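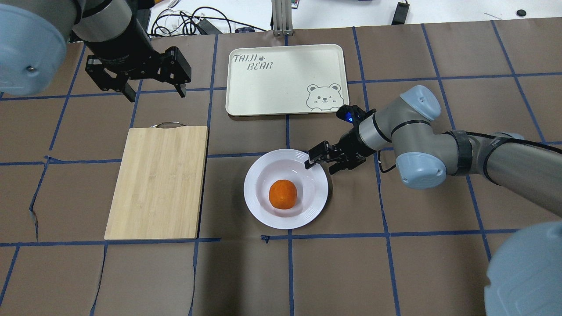
# Gondik Tabletop Set

Print | E-mail

Gondik is a set of short recordings of everyday table items being placed, moved and put back. It covers serving and light kitchen work: boards, trays, plates and fruit.

## Contents

- 700 recordings in 19 folders, one folder per table layout
- `layouts.csv`: starting cell of each item
- `items.csv`: item names and short notes

## Table

The top is covered in brown kraft paper and divided into cells with dark blue tape. An item is logged under the cell that holds its center, even when it lies across several. Rows are numbered from the far side of the table, columns from the left.

## Items

- Cutting board, bamboo, metal handle loop
- Serving tray, cream, bear drawing and "TAIJI BEAR" lettering
- Plate, white ceramic, wide rim
- Orange

Fruit was replaced every 2 days, so size and color vary between folders.

## Known problems

The paper was changed in July and the tape laid again by hand. Cell edges in later folders are off by a few millimeters. In almost 40 recordings the plate is entered as "dish". Treat both names as the same item.

## Contact

Layouts: Štěpánka Baláž. Files and corrections: Vojtěch Tichý.

2 comments | 19 shares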